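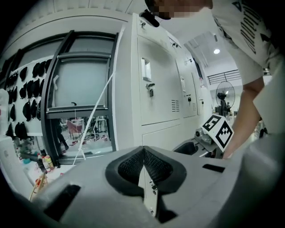

Gheorghița Ene wants to know whether you really need a press to do lino with thirty children, and could I please answer before she spends her whole art budget on one. Right then. Kettle's on, this is going to be a long thread.

Short version: no. Longer version: I borrowed a press for our first go at this and it caused more trouble than the lino did. There was one press and a whole class, so most of the morning was a queue. Children in a queue with wet ink on their hands will find something to touch, and what they found was the display boards.

So for round two at Hastavton we went with spoons. Wooden ones, ordinary kitchen size, the older and smoother the better. Paper goes on the inked block, spare sheet on top, and you rub in little circles with the back of the spoon until your arm complains. You can lift a corner and peek! If it's patchy you put the corner down and rub some more. Can't do that with a press.

(Keep one finger firmly on the opposite corner while you peek. I've ruined more prints by peeking than by anything else.)

Gheorghița, to answer your follow-up before you send it: yes, the prints come out a bit uneven. I like them uneven. The solid blacks get a sort of speckle that makes a seven-year-old's hedgehog look as if it's been out in the rain.

On what to cut. Proper grey lino is lovely and smells wonderful, but it goes hard in a cold classroom and then little hands push too hard. We sat ours on the radiator for ten minutes first. For the under-eights I skipped cutting altogether and gave them foam sheets and blunt pencils. Press hard, draw your line, ink it up, done. They don't feel short-changed in the least, they just want to roll the roller.

Oh, the roller. The roller is the whole lesson as far as they're concerned. You want a thin layer of ink that hisses when you roll it. I told them to listen for bacon and you have never heard a class go so quiet.

Too much ink is what goes wrong nine times out of ten, by the way. It fills in all the lines they've spent an hour making and the print comes out as a black rectangle, and then there are tears. Put the ink out yourself. A blob like a grape. Do not let anyone else have the tube.

Water-based ink, obviously. It dries faster than you want in a warm room, so only squeeze out enough for one table at a time.

Someone asked about letters. Yes, they come out backwards, and yes, I say so at the start, and at the middle, and somebody still prints ELLIE the wrong way round. Last time I gave up warning them and we had a mirror on the windowsill so they could go and read their own names in it. Much more popular than me telling them.

Now the bit I wanted to talk about anyway, which is swapping.

Every child makes an edition. Tiny one, three or four prints. One goes home, one goes on the wall, and the rest go in the box, and the box goes to another school. We've been sending ours to Ruxandra Nedelcu's class and getting theirs back. They number them in pencil at the bottom like real printmakers and they take that VERY seriously. I had a boy refuse to post his 2/4 as he'd decided it was the best of the lot. He kept it and sent the 3/4. Fair enough, it's his edition.

We've had 357 prints through the box since September, which I know exactly as the children keep a ledger and will not let me near it.

What I hadn't reckoned on was how they'd look at each other's. Put a poster of a famous print up and you get polite nodding. Give them an owl made by a child two counties over and they're straight in there. How did she do the feathers? Did she use the little V tool? Why's the moon got a hole in it? Ruxandra's lot sent back a list of questions about our canal boats and we spent an entire afternoon answering it.

Money, as a few of you have asked. The first year ran on 800 pounds, all of it from the summer fair and one very generous grandparent. Most of that went on rollers and cutting tools, which you only buy the once if you count them back in. Paper is the thing that keeps costing. We use a cheap cartridge for practice and something nicer for the edition, and I hand the nice stuff out one sheet at a time like a miser.

I'm told there's a scheme with almost 2,000 for schools wanting to do printmaking, but I haven't seen the form myself so don't hold me to it. If I find it I'll stick it on the end here.

Safety, for the person who's worried about Year 5 and sharp things. Bench hooks for everyone. The hand that isn't cutting stays behind the hand that is. I make them say it out loud with me before anyone gets a tool and they think it's babyish and I don't care. Cutters go out in a tin and come back in a tin, and break time doesn't start until the tin's full. We've had one plaster so far, and that was me.

Drying! I forgot drying. A washing line and pegs across the back of the room. If you lay them flat on tables you lose every table you own until tomorrow, and dinner's at twelve.

Other thing I forgot: aprons, or somebody's dad's old shirts back to front. Water-based ink says it washes out. It mostly washes out. Tell the parents the day before.

Gheorghița again, asking what to do with children who say they can't draw. Don't draw! Tear up a bit of paper, stick the shapes on card, seal it with a bit of glue and print from that. We had a whole table doing leaves and corrugated cardboard and string, and theirs were the ones everyone wanted out of the swap box. The string ones especially.

You can also ink up the back of a leaf and rub it with the spoon, if you're stuck for the last twenty minutes. Ferns are best. Anything waxy just slides about.

And two colours, if you're feeling brave: print the lot in yellow, wash the block, cut a bit more away, then print blue on top of the same sheets. Lining them up is a nightmare without a bit of card taped to the table to show where the corners go. Do the card. We didn't do the card the first time and every single fish had two outlines and a sort of wobble. The children loved them, so perhaps don't do the card.

Ruxandra's just messaged to say their next box is packed and it's all bridges, apparently, so I've got to clear the back wall and find the good pegs. If your school fancies joining the swap, shout underneath with the age of your class and how many prints you think you'd send. Small classes very welcome, we've room for a couple more.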